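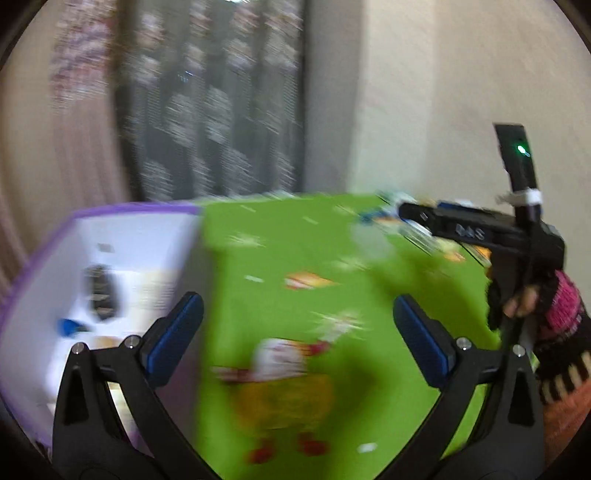 Abb. 6: Handgreifer mit geöffneten Fingern und blauen Gummipads

Störung: Ein Finger schließt verzögert

Gute Nachricht vorweg: Der Fehler sitzt fast immer am Gelenk und ist mit einem kleinen Schraubendreher schnell behoben!

Vorsicht: Quetschgefahr! Nie zwischen die Pads fassen, solange der Putico eingeschaltet ist.

1. Laufende Aufnahme beenden und den Greifer ausschalten.
2. Finger ganz öffnen und beide Pads ansehen. Löst sich ein Pad an der Kante, zuerst das Pad tauschen.
3. Die Schrauben am Gelenk prüfen, an jedem Finger zwei. Lockere Schrauben handfest anziehen, nie mit dem Akkuschrauber.
4. Beide Finger 19-mal von Hand öffnen und schließen. Jetzt sollte alles wunderbar leicht und gleichmäßig laufen.
5. Einschalten und neu kalibrieren (Menü Fellex > Nullpunkt).

Hinweis: Erscheint danach Fehler 133, hat die Kalibrierung den Endanschlag nicht gefunden. Schritt 4 und 5 wiederholen. Bleibt der Fehler, Gerät nicht weiter benutzen und an Viorica Kelmendi in der Werkstatt geben.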